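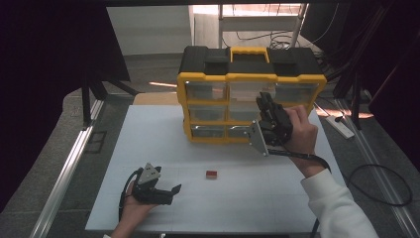

Vlasta Charvát bought the drawer case in the second week of January, after her uncle's workshop in Flultham was closed. She wanted one place for all the small things he left: screws, springs, watch keys, and the buttons which he always found on the street and never threw away.

"It is too yellow," said Ilídio Vieira, when he came to help her.

"He liked yellow. He painted his bicycle yellow."

They put the case at the back of the white table and began to talk about the order. Ilídio wanted to go by size. Vlasta wanted to go by how much her uncle had loved each thing, and this was difficult, because he had loved the springs very much and the screws only a little.

"So the springs go on the top row," said Ilídio.

"On the top row, on the left. He was left-handed."

The red block was a bigger problem. It did not belong to any group. Vlasta remembered it from the window of the workshop, where it stood between two jars for all her childhood. Once, when she was six, she asked what it was for. Her uncle told her that it was the last piece of a house, and that he was waiting for the rest.

"Maybe it was a joke," said Ilídio.

"He did not make jokes. He was from Havlíček."

She tried to think which drawer he would choose. In the evening they had filled the upper row with springs and watch keys, and the buttons were waiting in a soup plate – there were more of them than she had believed. Ilídio washed the cups and put on his coat.

"And the last piece of the house?" he asked at the door.

"It can stay on the table," she said. "I want to see it when I drink my coffee."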